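From: Clotilde Tanguy
To: fedow-teleop list
Date: Jan 8, 2020
Subject: Re: [fedow-teleop] Maillard: where to start and end a demo

Replying to the list so the others running sessions have it too. The Maillard task is the short one: take the slice out of the toaster, lay it on the cutting board, back off. Your questions are quoted below with my answers after each.
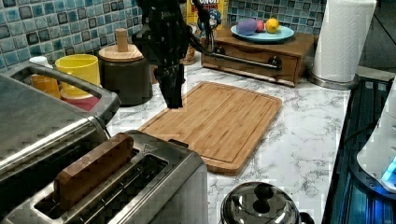
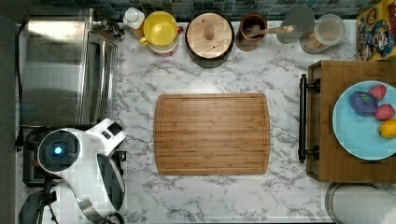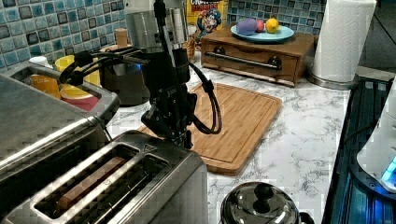
The Maillard counter, three views. The toaster with the slice is at lower left in the first and third.

> I have been going through last month's Maillard recordings and the
> start positions are all over the place. Some begin with the arm
> over the board, some begin with the fingers already down at the
> toaster. Do we want one start or many?

Many, but inside limits. Start with the gripper open and empty, somewhere above the board, higher than the top of the toaster. Which corner of the board doesn't matter and I would like people to vary it. What I don't want is the fingers already at the slot. Those recordings have no approach in them, and the approach is the part the policy gets wrong most often. If you find more of them, tag them "noapproach" in Fitinitz and leave them in the folder. Please don't delete anything.

> Same question for the end. I stop when the toast touches the board.
> The afternoon people lift away first.

Lift away first. Open, go straight up until the fingers are clear of the slice, hold still for one second, then press stop. When we trained on the ones that stop at contact, the arm put the slice down and stayed there with the fingers closed on it. It had never been shown letting go.

> How hard should I try to avoid pauses? When I switch from moving to
> turning the wrist I usually stop for a moment, and I can see it in
> the playback.

Try, but don't rush to avoid them. We record at 20 frames per second, so a pause of a second or so is a fair number of frames with nothing happening. A script takes out the idle stretches at the start and the end. It doesn't touch the middle, and I would prefer to keep it that way. What helps most is to practice the wrist turn by itself a few times before you record. On the Brernine controller you can also turn the rotation gain down to 2, and then you can rotate while you move without overshooting. It feels slow for the first session and after that you stop noticing.

> The longest one I found is 1123 frames. Is that usable?

I watched it. It is one miss, a second miss, then a good grasp. Keep it and tag it "retry". Recordings with a recovery in them are useful as long as the operator recovers in a sensible way, meaning open, go up, line up again, come down. If you find yourself pushing the slice around against the side of the slot, stop, mark it failed and reset. I don't want the arm to learn that.

> Does it matter what else is on the counter? The plate of fruit is
> different in some of the recordings.

The plate stays on the drawer box and what is on it can change. Same for the cups and the canister at the back. Please do change them between blocks, only not during a recording. The things to keep in place are the toaster and the board. The board may sit at an angle, but all of it has to be on the counter and the groove side has to be up. Nothing goes on it before the start.

The cable is a separate matter. When the arm reaches toward the toaster the slack swings around behind it, and if you come in low and fast it can catch the things along the back wall. Come in high and go down at the end. If it does catch something, fail the recording even if the toast got where it was going.

> How many do we have and how many do we need?

82 that meet the rules above, going by my own count last night. There are more in the folder than that but I left out the ones with no approach and the ones that stop at contact. I would like to double it before the February training run. If each of us does one block per session we will get there without long days. Long blocks are worse anyway. You can tell from the grasps when someone is tired.

> Last thing. Can we do some of these by hand guiding, without the
> controller? I think it would be faster.

For this task, no. With hand guiding your arm and shoulder are in the camera views, and they won't be there when the policy runs. It is fine for teaching single waypoints and we still do it for the drawer task, where only the joint positions are used. For Maillard we train on the images, so it has to be remote, with the operator standing back from the counter.

Two things still open. I haven't decided if the slice should always go in the same slot. For now use either one and write which in the notes field, left or right as seen from the operator's chair. And the Fitinitz export still drops the notes when you save a block in one go, so save recordings one at a time until that is fixed.

I'm at Fedow all week except Friday afternoon if anyone wants to sit in on a block.

Clotilde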